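Stometti Asphalt Renewer, 500 litre tank
Road care > Surface treatments > Residential streets
Made by Grotmont

Stometti is a cold liquid for asphalt which has become grey and dry with the years but is still sound underneath. It is meant for residential streets, shared driveways, parking bays and small access roads. It goes on with a spray bar or with wide brushes, and the road does not have to be heated or planed before.

Many streets with houses on both sides carry only light traffic, but they stand in sun and rain all year and the binder at the top of the asphalt becomes brittle. The first small stones come out, then fine cracks open, and water enters them in the winter. At this stage a renewer can still help. When the cracks have become wide, or the surface sinks under a parked car, please look first at our page for crack filler and patching. We do not wish to sell you a tank for a road that needs other work.

What you receive

One tank of 500 litres on a returnable pallet, with tap and dust cap
One bag of fine dry grit for the first spreading
Printed instruction sheet and safety sheet
Return label for the empty tank

Coverage

One tank is enough for about 1,250 square metres of normal, closed asphalt in one coat. Old and open asphalt drinks more. Where a street was repaired at different times, the newer patches take less than the rest, so make a small trial on both kinds before you order for the whole length. The colour after drying is an even dark grey. Old repairs will remain a little visible through it, and this is normal.

Before the work

Sweep the whole width, and do the edge at the kerb by hand, where sand and leaves collect. Pull out grass which grows between the kerb and the asphalt. Oil spots must be washed with a degreaser and left to dry. Cover drain grids and inspection covers with tape or boards. Painted lines will be covered by the product, so measure them and note their position if they have to be painted again.

Ask the residents to move their cars the evening before. We supply a paper notice for the letter boxes on request, in English and three other languages, and there is space on it for your own telephone number.

Trees at the side of the road

The asphalt under a big tree stays damp longer than the asphalt in the open, and on a dull morning this can be difficult to see. Press a piece of dry kitchen paper on the surface. If it takes up moisture, wait. In deep shade please allow six hours before cars drive on the road. In sun and light wind, four hours are usually sufficient. Blow off fallen leaves immediately before spraying, also if you have swept one hour earlier.

Lawns and driveways

Keep the spray bar low near grass and use the side shield (sold separately, see accessories). Drops on a concrete driveway or pavement should be wiped at once with a damp cloth - once they are dry they stay. For the last strip along the kerb most of our customers prefer the brush.

Weather and storage

Use between spring and early autumn, on a dry day, with no rain expected before night. June is a good month for this work in most places. Do not let the tank freeze. An opened tank should be stirred slowly before each use and finished in the same season.

Accessories

Trement spray bar with hose and filter
Trement side shield, left or right
Song kerb brush, wide, with long handle
Replacement brush head for the above

Orders and advice

For questions about quantity, please write to Dzifa Frimpong at the order desk and give the length and the width of your street, whether there is a kerb on both sides, and how much of the road lies under trees. Photographs help us much. The best are taken from the middle of the street, looking along it.

Residential asphalt roads
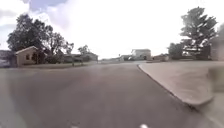
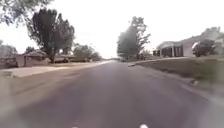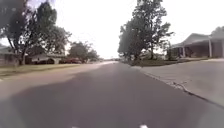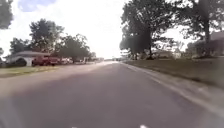

Erlinda Cabanatuan wrote to us that she had ordered one tank for her own street and found the brush slower than she expected along the kerb, but she would do this part by brush again. She also asked whether the side shield can be changed from left to right. It cannot, please choose the side when you order.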